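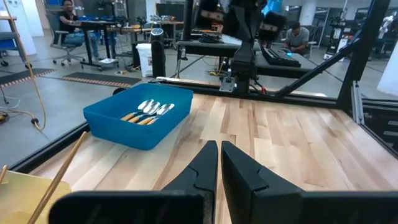 Spoons in the blue bin on the butcher-block table.

Spoon Sunday is dead, long live the spoon bin! When we moved the Gistska lunch club into the Leitão building in February, the cutlery arrived in one enormous tangle, and every lunch began with someone digging through it for something to eat soup with. So we've started giving each kind of thing its own bin, and I can't tell you how much nicer it makes setting up.

Blue is for spoons, the ones with wooden handles and shiny metal bowls that everybody grabs first (me included). Lay them all the same way, handles together, and you can pick up a handful without looking. We have 19 soup bowls now, so a few more spoons would be very welcome — odd ones are fine, we like a mix.

Sorting continues next month from 2 until the kettle runs dry. Please wash wooden handles by hand and dry them with a towel before they go back. Forks are up next, and I'm already excited about the drawer!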